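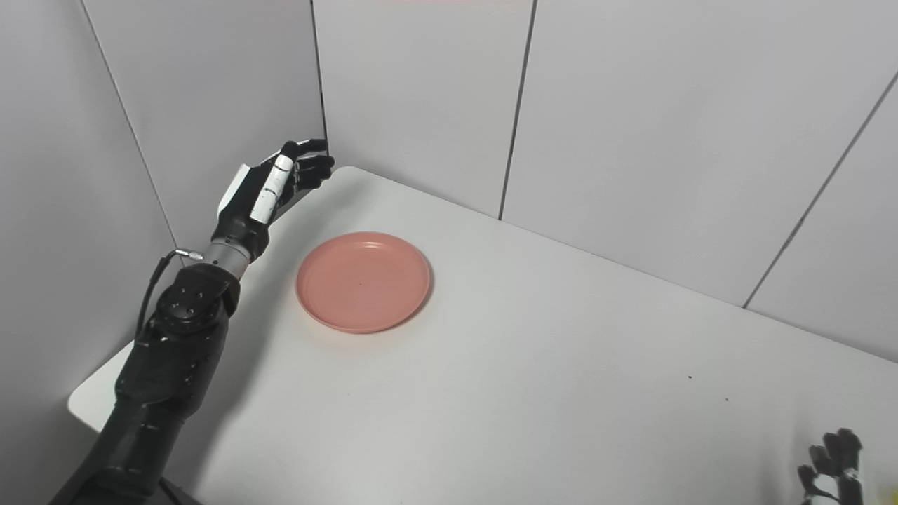 봄맞이 식탁 이야기, 접시 한 장부터

구독자 여러분, 한 주 잘 보내셨나요? 저희 동네 윔빌(Wimville)에는 드디어 볕이 길게 들기 시작했고, 저는 그 핑계로 지난 주말 내내 그릇장을 뒤집어 놓고 지냈답니다. 꺼내 보니 접시가 19장이나 되는데 정작 매일 손이 가는 건 두세 장뿐이라, 한참을 바닥에 앉아 이걸 어쩌나 하고 들여다보았어요. 결국 자주 쓰는 것만 아래 칸에 남기고 나머지는 신문지에 싸서 위로 올렸는데, 문을 열 때마다 마음이 어찌나 가벼운지 모릅니다!

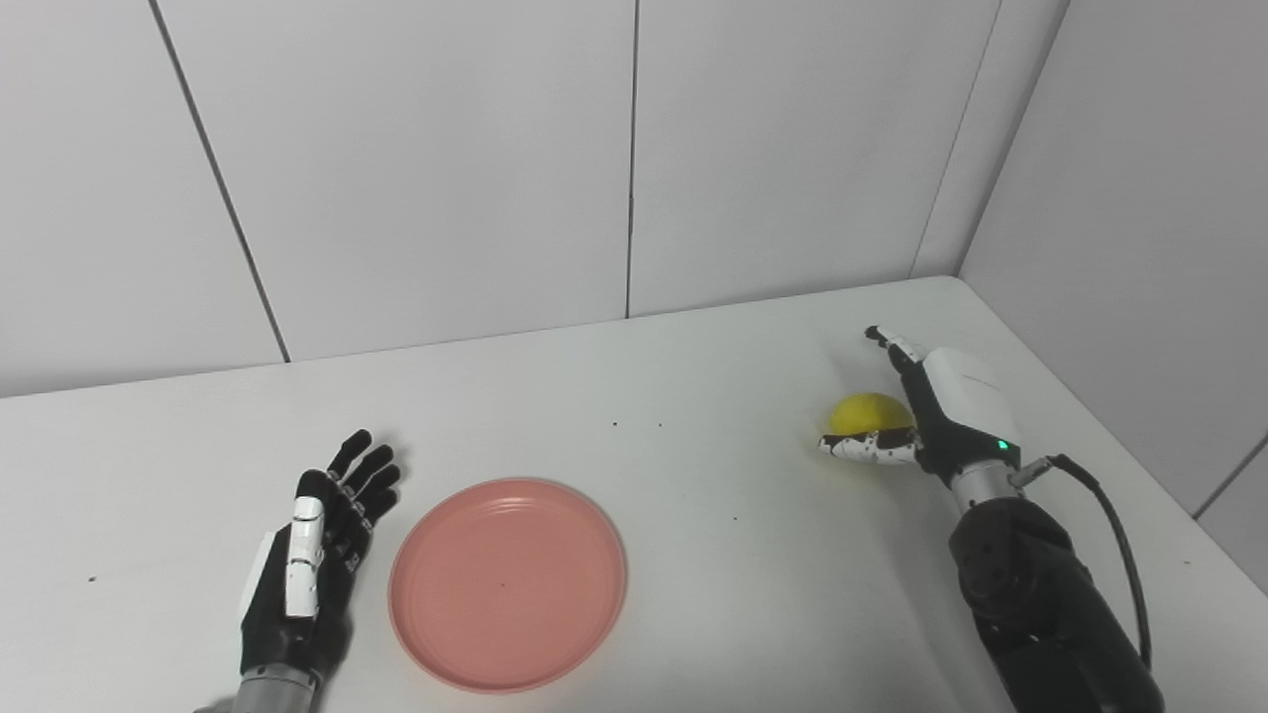
식탁에 계절을 들이는 데는 큰돈이 들지 않는다고 저는 늘 믿어 왔어요. 꽃을 사러 나갈 시간이 없는 날이면 저는 과일 바구니부터 살핍니다. 하얀 상판에 연어빛이 도는 분홍 접시를 놓고 노란 레몬을 곁들이면, 색이 둘뿐인데도 봄 기운이 물씬 나지요. 접시는 테두리가 살짝 올라온 얕은 것이 좋더라고요(깊으면 과일이 푹 파묻혀 버려서 조금 아쉬워요). 레몬은 며칠 두고 보다가 얇게 썰어 꿀에 재우면 되니 버릴 것도 없고요.

독자 넬리 란탈라(Nelli Rantala) 님은 분홍 접시에 삶은 달걀과 소금만 올려 아침을 드신다고 편지를 보내 주셨어요. 저도 따라 해 보았는데, 늘 먹던 달걀이 괜히 더 맛있게 느껴져서 그 주에만 세 번을 그렇게 먹었답니다. 여러분 댁 봄 식탁은 어떤 색인지 답장으로 들려주세요. 다음 호에는 식탁보 얼룩 빼는 법을 들고 오겠습니다.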